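Perforated metal riser

Print this article | E-mail this article

A perforated metal riser is a small, low table or shelf made from thin sheet metal punched all over with holes and carried on a light metal frame. It is used to lift plants, cups, vases and other household things a little way off the surface below, and it turns up in kitchens, on desks, beside sofas and – very often – among the houseplants.

The idea is a simple one, and older than many people suppose. Aušra Kalniņš, in her fondly written household guide, traces the home version to the bakery racks of Trellport, where punched trays were already a common sight and it was only natural that some of them should wander home and end up under the geraniums. The Sutora catalog listed its first riser in February, in a run of 4,000, and sold 3,058 of them before the spring was out.

Form and materials

The top may be punched with round, oval, diamond or triangular holes, usually in staggered rows. White is the most familiar finish. Legs are either bent from tube or made as slim posts, sometimes joined at the bottom by runners.
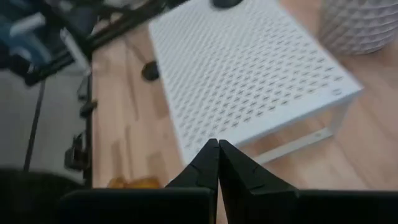
Why is the top full of holes?
The holes take weight out of the sheet, let air move underneath whatever is standing on it, and keep a spill from sitting in a puddle.

Sizes vary a good deal from maker to maker. The Declercq pattern, still a favorite, stands 17 inches high and is sold in 2 widths, the narrower being the one most people seem to want for a windowsill corner.

Use in the home

A white riser is a friendly, quiet sort of background, and colored glass looks very well on it.
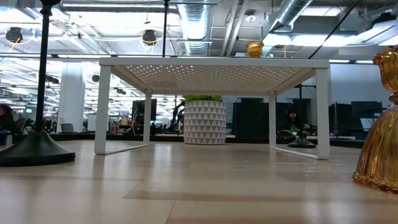

White riser with a small amber glass cup on top.

Plants and taller ornaments can go beside it or behind it, and a goblet-shaped stand near some greenery gives a pleasant change of height – a habit much encouraged by the old Flarora leaflets.

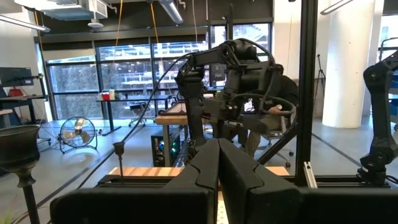 Bronze-colored goblet-shaped stand, far left, with a few green leaves.

Care

Wipe the top with a damp cloth and work a soft brush through the holes now and then, from both sides. Dry the feet well before putting the riser back on a wooden surface.

Print this article | E-mail this article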